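A thousand grasps, and what I think they're worth

I spent most of this month arguing with Killian Delorme about a number. The number is 1000. That's how many recorded grasps he wanted before we trained anything on the Riviere cell, and he'd written it at the top of the plan as if it had come down a mountain. I asked where it came from. He said it was what they used on the last project. I asked where that one came from and he changed the subject to cable routing.

I should say up front that I am the grump on this job. I've been picking things out of bins with machines for 14 years, mostly with methods that are unfashionable now: a decent model of the part, a decent guess at where it is, a gripper that forgives you. I don't hate learned grasping. I've seen it do things my old code never could, soft stuff especially. What I dislike is the way people talk about the data, as if it were gravel and all you needed was a bigger truck.

So here are my complaints, in no great order, from the end of the collection.

What counts as a grasp

The plan said a grasp "succeeds if the object is lifted." Fine. Lifted how far? For how long? By which part? If you pick up a cloth toy by one of its strings and it dangles there, spinning, is that a success? Killian said yes. Shahla Hashemi said no, and she was the one doing the labeling, so for the first two days it was no. Then Killian relabeled a batch one evening without telling her and for a while it was both.

We settled it in the end by adding a hold and a short move sideways. If the thing is still in the fingers when the arm stops, it counts. I wanted a shake too. I was outvoted. The early batches from before the rule got thrown out, over some objections, and I would do it again. A label that means two different things is worse than a missing one. The network will happily average your office politics and hand them back to you as a confidence score.

What goes in the bin

Everybody building one of these sets starts with nice objects. Boxes, cans, something with a flat side. Then someone says it needs variety and a trip to the discount store follows. I have watched this happen at three companies now. You end up with a set that tells you a lot about what the discount store had that week.

I argued for fewer objects that fight each other. A hard cup with an open mouth gives the fingers a rim, a wall and a hollow, and which one you go for matters a lot. Something soft beside it gives you no edge at all, and it changes shape the moment you touch it, so the picture you planned from is already out of date. Put those two near each other and you learn more in an afternoon than from a week of boxes. That's my claim, anyway. I can't prove it, and neither can the people who disagree, because none of us ran the comparison. It would have cost a week.

The KUKA doesn't care either way. It's a big arm for this kind of work, and with the fingers down in the metal bin the wrist takes up a lot of the room above them. Anything that sits near a wall is a different problem from the same thing in the middle, and you have to plan for that in how you place things. Left to ourselves we all put objects in the middle. I did it too. Shahla started drawing positions from a shuffled list after she plotted the first batch and found one fat blob in the center of the floor.

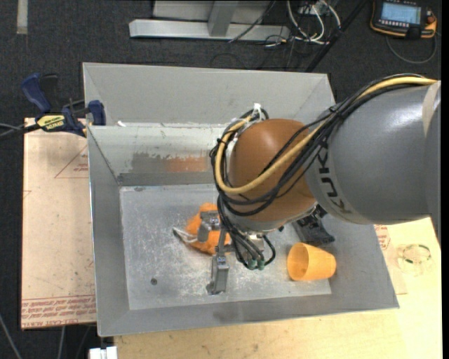 Failures, and who throws them away

My biggest gripe, and I have it on every project. Failed attempts get treated as trash. Someone sees the fingers close on air, stops the run, resets, and the attempt never makes it into the log. Multiply that by a few tired people and your set says the robot almost never misses. Then you train on it, the thing goes to Plillasside for the demo, and it closes on air with total conviction.

Shahla caught us at it by comparing the controller's own run count with the saved files. In one session there were 12 more starts than recordings. Each of us had a perfectly good reason for ours. Mine was that I'd bumped the table. Maybe I had. The rule after that was that every start gets saved, and if you bumped the table you write "bumped the table" in the notes field and let somebody else decide.

The part where I'm supposed to be won over

We hit Killian's thousand. The model trained on it does well on the things it was trained on, which I'd hope. On a small batch of objects it hadn't met, it does better than I predicted and worse than the slide says. The slide was made from one run. I asked for a second run with a different seed and the result moved by more than the gap we were bragging about. That has not made it into the slide.

Protidura wants to pool everyone's recordings in December, ours and the ones from Pilorthorpe, where they use a different gripper and, as far as I can tell, a different idea of what lifting means. I've asked for their labeling rules in writing. So far I've been sent a link to a folder with one spreadsheet in it, and the column I need is called "ok2."

Shahla is writing to them on Monday. I'll post the answer if we get one.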